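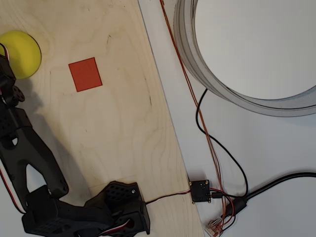

Plywood Table Boards: Your Questions

I cut and finish loose plywood boards that sit on top of a table you already own, and I sell them as Gruvis out of my garage in Nunmont. The same questions keep landing in my inbox, so I've put the answers in one place. Last updated March 18, 2019.

Why put a board on a perfectly good table?

Mostly so you can stop worrying about the table! I glue, screw, cut and spill on mine, and when it gets ugly I flip it over. You can also pick up the board with a half-done project still on it and move the whole thing to a shelf before dinner (go slowly, please).

Do I have to clamp it down?

For puzzles, sorting or painting, no. For sawing or anything with a motor in it, yes, two clamps on opposite corners. Take the clamps off when you're done, because they'll dent the face if you leave them on all week.

Does it need to line up with the table edge?

Nope. I turn mine whichever way suits my elbows. Just don't let a corner hang out into the walkway — I have a bruise from February that says so.

Will every board look the same?

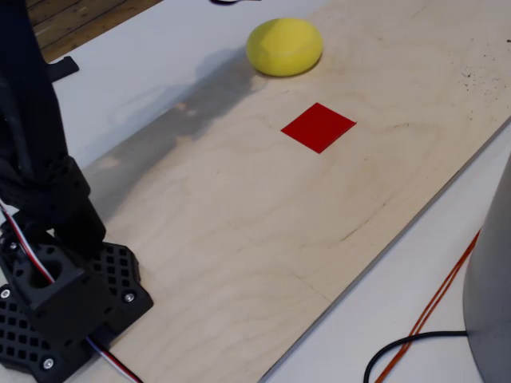 I can't match grain, and I've quit promising to try. Plywood faces come the way they come, and two boards from one sheet can look like distant cousins. A pale, creamy face with faint swirls and a few darker streaks is a perfectly normal one to get, and I wouldn't send it back to the supplier. The streaks are part of the wood and you can't sand them away. The little dark specks toward the upper right are another matter, just bits of debris that want brushing off. If you really want the quietest face I have, put a note in your order and I'll dig through the stack.

What finish is on it?

None, unless you pay for the Kpodo finish, which is two thin coats of a clear water-based varnish with a light sanding in between. I finish the edges too. Plain boards are nicer if you like to draw on them in pencil.

Can I stick tape or foam to it?

Sure. On a plain board, peel tape low and slow along the grain or you may lift a few fibers. Colored tape is great for marking out where things go, and a bright red shows up beautifully on pale wood. Thick double-sided foam is harder to get off and I'd skip it on a board you love.

How do I clean it?

Brush first, then a barely damp sponge, then stand the board on its edge until it's dry on both sides. Please don't leave a wet sponge sitting on a plain board overnight. It leaves a ring, and the ring goes deeper than you'd think. For a ring or a glue smear, start with 220 grit and a block. I stock 800 too, but save that one for the varnished boards.

My board has a slight curve. Is it ruined?

Probably not. Lay it hump side up on a flat table with some heavy books on it and give it a few days. Most of them settle down. If yours doesn't, write to me.

Is the Stiren board just a smaller Gruvis?

Same sheet, narrower cut, rounded corners. It's the one I'd get for a kid's desk or a small kitchen table.

Can I pick one up?

Yes, Saturday mornings, but email first so I can have it wrapped and by the door.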